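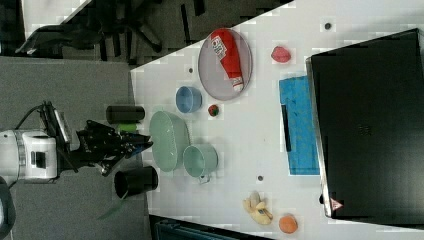 Varkix wrist camera kit with the Drendusora recorder: two months in

I've put off writing this review because I wanted to have a proper pile of recordings behind me first. Well, the pile now stands at 468 episodes, all of them tabletop pick-and-place with toy food and plastic dishes, and I'm happy to say I would buy this kit again tomorrow.

Some background so you know what I'm comparing it to. I collect demonstrations for a small manipulation policy: a person drives the arm, the arm moves an object from one place to another, and the joint positions and video get saved together. Before the Varkix I had a webcam on a homemade bracket and a folder of scripts that I was very fond of and that failed in a new way every week. My lab partner Mareike Meinecke refused to touch them, and she was right!

What you get

The box has the camera module, a clamp that fits on top of the gripper, a long USB cable, a bag of screws (with spares, thank you), and a license for the Drendusora recording software. Mounting took me less than an hour and most of that was cable routing. Leave a generous loop at the upper arm. I started out with mine pulled tight and it tugged at the connector every time the wrist rolled, which cost me an afternoon of chasing dropped images before I thought to look at the cable.

Recording

Drendusora is where I fell in love a little. You press one pedal to start an episode and press it again to stop. A second pedal throws the last episode away. When a grasp goes wrong halfway through, you tap the discard pedal, reset the toys, and carry on without ever reaching for the keyboard. Joint data and both video streams land in one folder with the same clock, and I have yet to find one that's out of step.

You can also type the task instruction before a batch, something like "put the ketchup on the plate" or "move the orange next to the banana," and it's stored with every episode in that batch. There's a shuffle mode too, which picks the next instruction from your list so that you don't end up driving the same motion over and over in your sleep. My list has 13 instructions on it now. I switch shuffle on for everything.

My best session was almost 200 episodes, starting after breakfast and finishing around 4 p.m. with a long lunch in the middle. With the old scripts I'd have been delighted with a quarter of that.

The view from the wrist

I worried that the close-up camera would be too narrow to be of any use until the gripper was right on top of something. It's much wider than I expected. You keep both fingertips in view and still get a big piece of the table, which matters a lot when the objects are small and spread out. 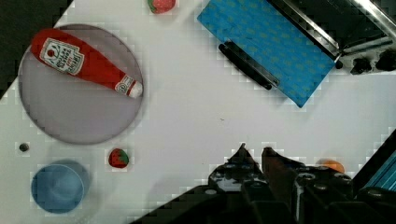
Wrist camera view with the gripper over the open part of the table. The ketchup is on the gray plate and a strawberry sits near the rim.

Picture quality is good without being wonderful. White tables are hard on any camera, and with the default compression I see blocky edges where dark things meet the tabletop, the gripper most of all. There is a higher quality setting buried under Storage, then Advanced. It makes much bigger files, so try a handful of episodes each way and see what your training does with them before you commit a whole drive to it.

The other thing to plan for is the gripper hiding what's underneath it. Round fruit is the worst, as it disappears behind the hardware just when you'd like to see it. I pair the wrist view with a second camera looking down over the table and train on both. If you only have the wrist view, approach from a bit farther out and take your time coming in.

Things I'd change

The clamp screws work loose. Check them at the start of every session and mark them with a paint pen so you can see at a glance if one has turned. I swapped my clamp for the Engelhardt one, which has a proper locking nut, and haven't touched it since.

The episode browser gets slow once a project is past a few hundred recordings. Splitting by task helps. So does closing the thumbnails panel (it redraws every single one when you scroll, why?).

Export to the Unov format works but drops the instruction text unless you tick a box that is off by default. Tick the box! I trained overnight on a set with blank instructions, and in the morning had a policy with no idea which object I was talking about.

The manual is thin on lighting. My advice is to fix the exposure by hand at the start of a session. Left on auto, it brightens and darkens as the black fingers come in and out over the white table, and you'll have that flicker in every clip.

Who it's for

If you're recording a dozen demos for a class project, a webcam and some tape will do you fine. If you're going for hundreds, and especially if two people share the driving, get this. Mareike has taken over the morning batches and has her own pedal layout saved, and we've started on stacking the cups next. I've ordered a second camera module for the other arm and will add a note when it's been through a few sessions.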